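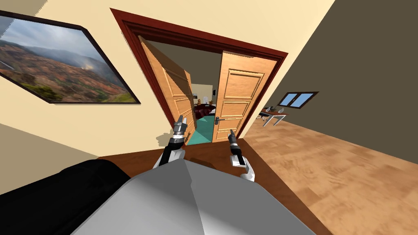 Figure 1. The simulated robot facing the open double doorway, with both grippers just short of the threshold.

Robot Learning, Unit 2: Demonstrations by Remote Control
Notes for the practical, Wu Building
Course leader: Yu-ting Kuo

Read these notes before your first slot. They cover how to record a demonstration, what makes one worth keeping, and what to hand in. The theory of learning from demonstrations was dealt with in the lecture and is repeated only where you need it.

1. Two ways to show a robot a task

In hand guiding, a person takes hold of the arm and moves it through the task while the joint positions are recorded. It needs very little equipment and most people pick it up quickly. Its main drawback is that your hands and body are often in view of the cameras, and they will be missing when the robot later works alone.

In remote control, the person moves a separate device and the robot follows. The recording then has the same views the robot will have when it runs the learned policy. The price is that you feel little or no contact force, and any delay between your hand and the arm makes you slower and less steady.

We use remote control throughout this unit. The robot is a two-armed model running in the Sendton simulator, and you drive it with a pair of Pomico hand controllers. The trigger on each controller opens and closes the gripper on that side. Hold the grip button to move the arm; let go and the arm stays where it is while you bring your hand back to a comfortable position.

2. Before you record

Log in with your Lernby account and load the house scene. Check that the left controller moves the left arm. Swapped controllers are the most common fault and they spoil a whole session if they are missed.

Open each camera view in turn. The head view is good for large movements, such as lining up the base with a doorway. The wrist views are better for the last few centimetres. They turn with the wrist, so a level edge may be shown at a steep slope. Practise moving in a wrist view for a few minutes and do not save anything from this period. 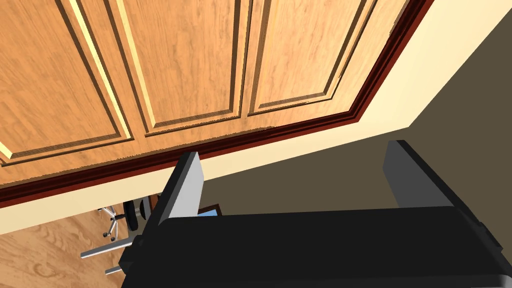

Figure 2. Gripper open beneath the lower edge of a wooden cabinet, with nothing between the fingers.

Set the gripper to the opening you want before you come close to the furniture. Changing it late adds a pause to the recording, and the policy will learn the pause along with everything else.

3. Recording

Press record, wait for the tone, then begin. Each episode is limited to 120 seconds. Stop as soon as the task is done. Idle time at the end of an episode teaches the robot to sit still, and it has to be trimmed by hand afterwards.

Move at a steady speed. Pick one approach and stay with it for the set. If half of your episodes come in from the left and half from the right, a simple policy may average the two and go straight into the door.
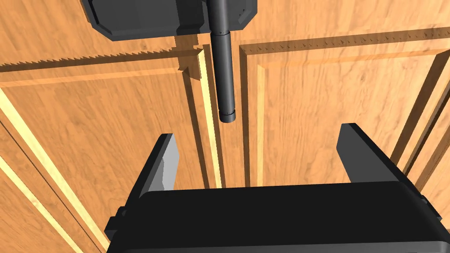

Doors are harder to demonstrate than most pick-and-place tasks, because the point of contact matters so much and the grain of the wood gives few landmarks. Choose a feature you can find again each time. With raised-panel doors like these, where no handle is in view, use the seam between the two doors and the pale bevels beside it. Watch for anything that comes between the gripper and its target. The grey rod hanging in front of the seam lines up with the gap between the fingers, and from a single view you can't judge how far away it is. Switch to a second view before closing on anything, or before moving forward.

If you make a mistake, decide at once what to do with it. A small slip that you correct smoothly is useful, as the robot will make slips of its own and needs to have been shown a way back. A collision, a long hesitation or a lost grip on the controller means the episode should be marked as failed.

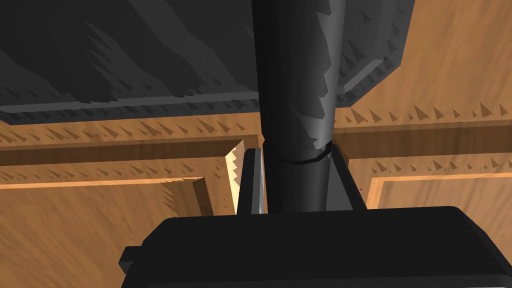

Failed episodes are kept in a separate folder and are not deleted. We will use them in the July session to train a simple success detector, so label them properly. One short phrase is enough: "hit door edge", "closed too early", "wrong arm".

4. What to hand in

Each pair records 200 episodes, shared equally. Swap operator after every block and put the operator's initials in the log. People drive differently, and you will be asked to compare the two sets.

Include with your data:
the episode log
the failed episodes, labelled
one page on how your approach differed from your partner's

Replay a handful of episodes before you upload. If the replayed arm ends up somewhere other than where you left it, the start state was not saved, and the block must be recorded again. Bookings for extra simulator time are made through the Lernby course page.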